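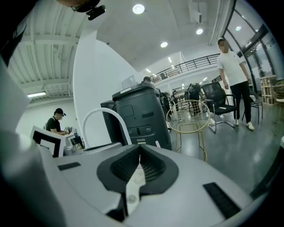 Rewaxing a canvas jacket at home

Posted May 24, 2019 by Ailbhe Costello

Quick one, I keep getting asked for this and keep typing it out in emails. So now it's a page.

This is for waxed cotton or waxed canvas. Jackets mostly, also bags, hats, aprons. Not leather. Not nylon. Not the stuff that feels rubbery on the inside, that's a coating and wax won't do anything good for it.

Does it need it?

Pour a spoon of cold water on the shoulder. Beads up and rolls off, leave it alone. Sits there and goes dark after a minute, time to wax. Check the elbows, the tops of the pockets and the fold where the collar turns, those go first. Pale dry creases that don't darken when you rub them with a thumb, same thing.

Late spring is a good time. You aren't wearing the jacket and the wax stays soft enough to work. I did one in December once in an unheated garage and it was like rubbing a candle on a sidewalk.

What you need

Wax, one bar or tin. More below.
Hair dryer. A heat gun works but you can scorch cotton very fast with one.
Stiff brush, a clean shoe brush is fine.
Two old cotton rags.
Old sheet or flattened cardboard to cover the table.
Cold water and a sponge.
A hanger you don't care about.

Which wax

Hard bar or soft tin. The bar is mostly beeswax and paraffin, you rub it on dry and melt it in. The tin you warm in a pan of hot water until it goes liquid, then rag it on. Tin is faster and messier and goes on heavier. I use a bar for jackets and a tin for bags.

If you know who made the jacket, use their wax. Mine is an old Mullow field coat and I've used the Dasora bar on it for years, no trouble. Soudabeh Arabzadeh mixes her own with beeswax and a bit of linseed oil, and it smells wonderful, but please read up on linseed oil rags before you try that one. They can heat up and catch fire on their own, they can't just go in the trash in a ball.

How much – I weighed mine this time. Coat was 700 grams dry before I started, and it took 116 grams of wax for the full job. That's a hip length coat, no hood, pretty thirsty. A touch up takes a lot less. Buy two bars if yours has a hood.

Step 1. Clean it

Never in the washing machine. Never hot water, never soap, never dry clean. All of them strip the wax, and the machine does it unevenly, so you get a jacket with a map on it.

Empty the pockets. All of them, the inside one too. Brush off the dry dirt, get into the seams and under the collar. Then sponge with cold water. Mud that won't shift, wet it, wait, brush again. Hang it up until it is fully dry. Overnight at least, I usually give it two nights. Wax over damp cloth just sits on top and flakes.

Mend it now too if it needs mending. Needle goes through dry cloth much easier, and patches take the wax along with everything else.

Step 2. Test a spot

Inside of the hem, back where it doesn't show. Rub on a little wax, melt it, let it cool. It's going to be darker. If you hate how dark, stop here and go read about spray treatments instead. You can't really take it back out.

Step 3. Wax on

Cover the table. Lay the jacket flat, zipped or buttoned, back side up. Warm the bar with the dryer for a few seconds so it drags less.

Work in sections the size of a paperback. Rub hard, both directions, with the weave and accross it. You want a thin cloudy layer you can see. Seams get extra, run the edge of the bar right down the stitching. Rain gets in at the seams long before it comes through the cloth.

Skip these:

The corduroy collar, if there is one
The lining
Inside the pockets
The zipper teeth

My order is back, sleeves, front panels, pocket flaps, then the shoulders again. Shoulders twice, always.

Step 4. Melt it in

Dryer on high, held close, moving the whole time. The cloudy layer goes shiny and then sinks in and turns matte. That's it, move on to the next bit. Rub with the rag right behind the dryer while it's still warm – pushes the wax in and picks up the extra.

Shiny and staying shiny means too much wax. Heat it again and wipe. White lines in the creases mean it cooled before it soaked in. Heat again.

This is the slow part. An evening, for me. Leif Lauritsen puts his in the dryer inside an old pillowcase on low heat, and he gets a nice even finish, but then the drum has wax in it and the next load of shirts finds out. I wouldn't.

Step 5. Hang and wait

On the bad hanger, somewhere warm and airy, away from walls and other clothes. 8 hours before you touch it, a couple of days before you wear it. It will feel tacky at first. Still sticky after 4 days, go over it again with the dryer and a clean rag, you left too much on.

Keep it off car seats and light couches for the first week. Ask me about the Gallagher wedding and the cream upholstery. Or don't.

Problems

Smells odd. Air it outside in shade. Usually gone in a week.

Patchy color. Normal at first, evens out with wear. If one panel is really pale give that panel another thin coat.

Mildew spots. Brush them off outdoors, sponge with cold water, dry it completly, then wax. Old mildew stains don't come out in my experience, they only get less noticable.

Wax on the table. Let it go hard, scrape with an old plastic card, then a rag and warm soapy water.

Wax on the lining. Brown paper over it and a warm iron, swap the paper as it soaks up.

Storing it

Wide hanger, cool closet, some air around it. No plastic bags. Don't fold it if you can help it, the fold lines crack and then you're back at step 3.

Thanks to Kurniawati Osman for the iron trick. Will add bags when I get to it, the straps need doing differently.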